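Stall limits are set too high for laundry work

The Wostden arm stalled at cycle 11 of 1000 in April. Its gripper had closed on a fold of gasket, and the controller read the resistance as a heavy load and pulled for 40 seconds.

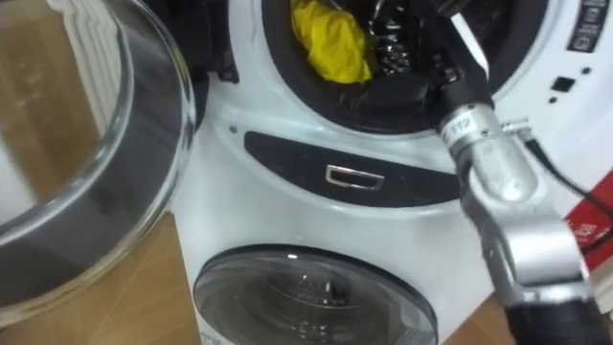
Fliltness blamed the grip planner. I blame the limit. Rubber and bunched cloth give similar force readings at low speed -- no planner will separate them every time. A stalled arm should release, back out and report. Raising the limit to save cycles only moves the damage to the door seal.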